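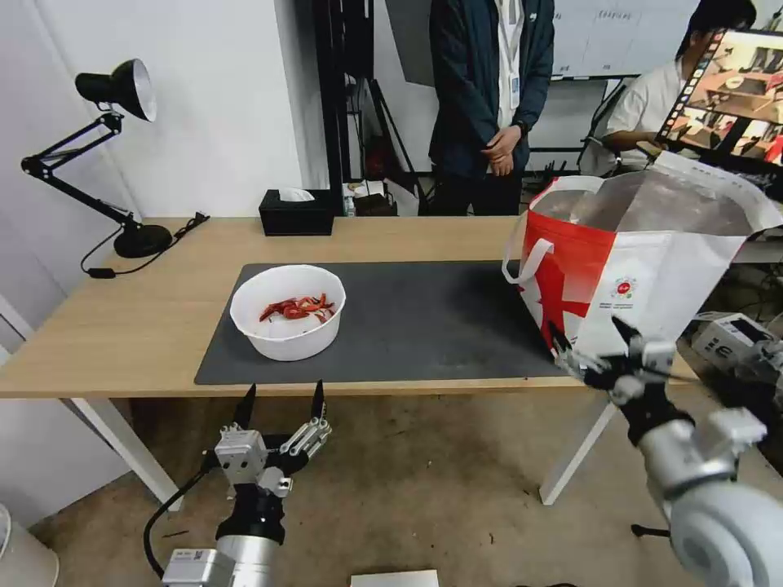
November, 7 a.m.

The Office of the Registrar at Vakcombe resumed the review of its allotment rules this morning. The lease on the Dekker field ends in 28 days, and the wording on shared water has still not been settled. I read the draft twice before breakfast and marked two clauses for return.

2 shares
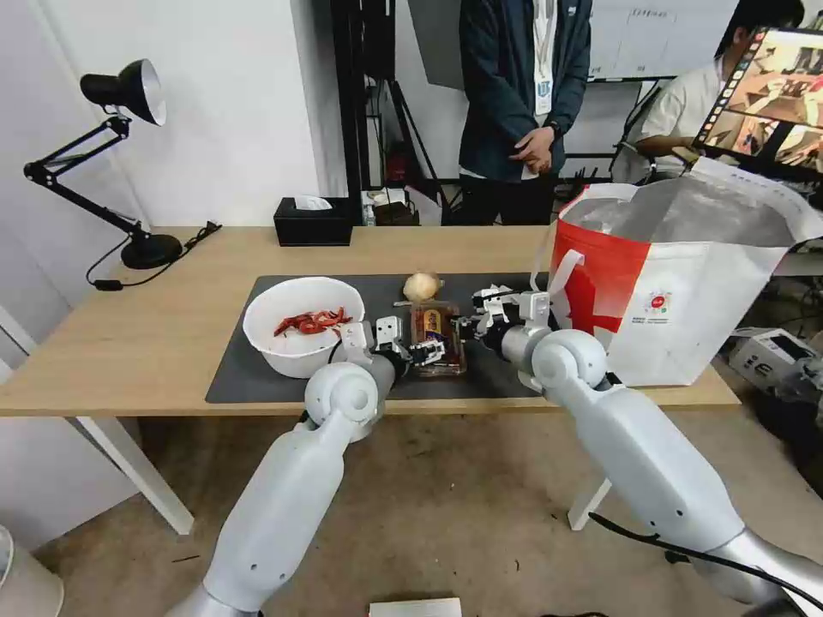 The first clause gives Zellier Lane tenants the use of the north tap until dusk. The second gives the same tap to the school garden at all hours – a plain conflict, and one that was raised last spring. I have proposed that the school keep the mornings.

Noon. The seed order was approved at 500 packets, chiefly leeks and broad beans. Delivery will be made to the Plurkosden depot, as the gate at Dekker remains locked for repairs to the hinge.
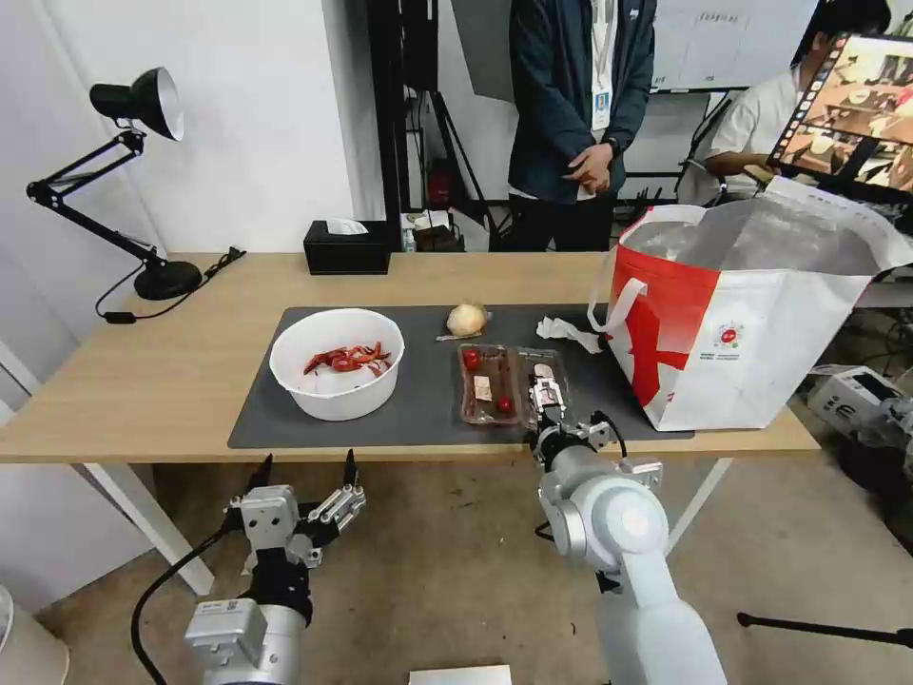

An onion, cherry tomatoes and a white bowl on the mat.

The afternoon was given to correspondence. Seven letters were answered, four of them on the height of hedges. The limit stands as printed, and tenants have been referred to the notice on the shed door.
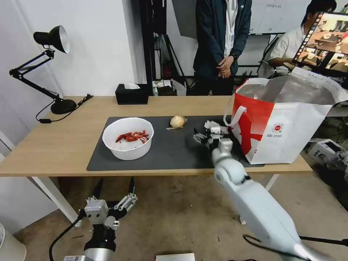 Vol. 7, p. 28

Evening. Rain began at five and the inspection of the lower plots was put off. The drain beside plot two needs clearing before the frost. I have written to the depot for rods and a longer hose.

0 comments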